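Ticket 2785
Product: Bornuvis drip controller, two-zone
Site: Clutesau, back greenhouse and raised beds
Status: Closed
Opened by: Tuva Ekström
Handled by: Llewellyn support desk

Problem as reported

Zone 2 does not shut off at the end of its cycle. Zone 1 is fine. The schedule on the controller looks right, and the display says OFF for both zones, but the emitters in the raised beds keep dripping. It started in July after I changed the start time from 6:30 to 5:15. I have already swapped the batteries and done a factory reset. Same result.

Reply from support

Thanks for the details. Please close the tap by hand, disconnect the Zone 2 hose at the controller, then open the tap again with both zones set to OFF. Tell us if water comes out of the Zone 2 port. Please also tell us the firmware version (hold MENU for five seconds) and what pressure regulator you have, if any.

Customer update, 7:40 a.m.

Water comes out of the Zone 2 port with the hose off. It is a steady trickle, less than when the zone is running. Firmware is 2.2. There is no regulator. The tap is on the house main and the filter washer is in place.

For now I have Zone 2 shut at the manual valve and I am doing those beds by hand, morning and evening.
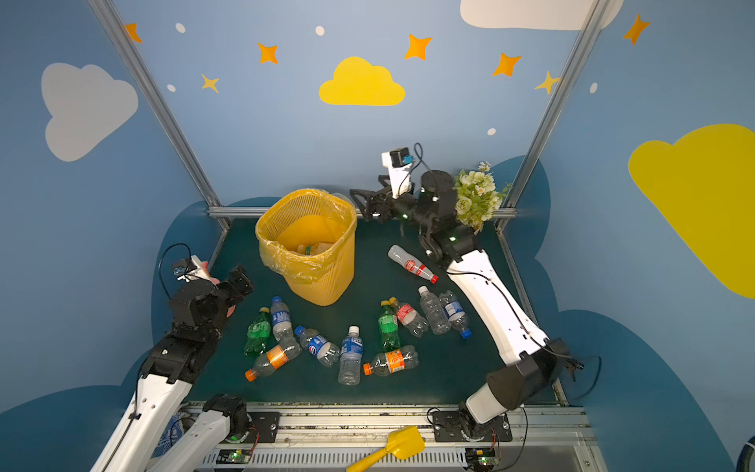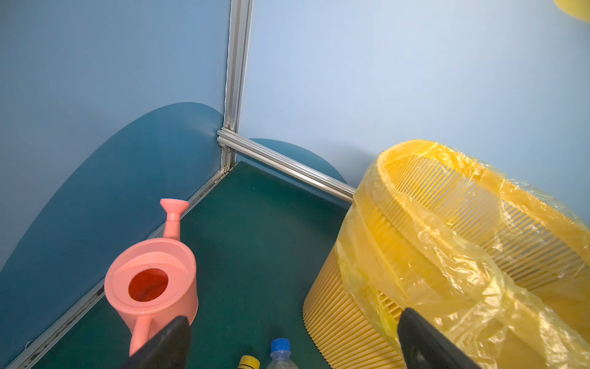 I can keep that up for a week or so, but the tomatoes need more than I can carry. If there is a part I can replace myself, I would prefer that to sending the whole unit back.

Reply from support

A trickle with the hose off means the valve is not seating. The schedule change is unlikely to be the cause. The two usual reasons are grit under the diaphragm and high inlet pressure. Please try the following:

1. Close the tap and run both zones for a minute to release the pressure.
2. Take out the four screws on the Zone 2 valve cover. The spring under it is loose, so lift the cover straight up.
3. Rinse the diaphragm and the seat in clean water. Do not use a brush on the rubber.
4. Check the small bleed hole in the diaphragm. If it is blocked, clear it with a nylon thread - wire will widen it.
5. Refit the cover and tighten the screws in a cross pattern.

Customer update, 6:15 p.m.

Done. There was sand on the seat and the bleed hole was blocked. The trickle is down to a drop every few seconds, but it has not stopped. There is a faint groove on one side of the diaphragm.

Reply from support

The groove is wear, and cleaning will not fix it. We are sending a diaphragm kit and an Ilis inline regulator. Fit the regulator between the tap and the controller, arrow pointing toward the controller.

Customer update

Kit and regulator fitted. Ran Zone 2 for two full cycles with the hose off afterward and the port stayed dry. The manual valve is open again. You can close this.

Resolution: Worn diaphragm, Zone 2. Parts replaced, regulator added.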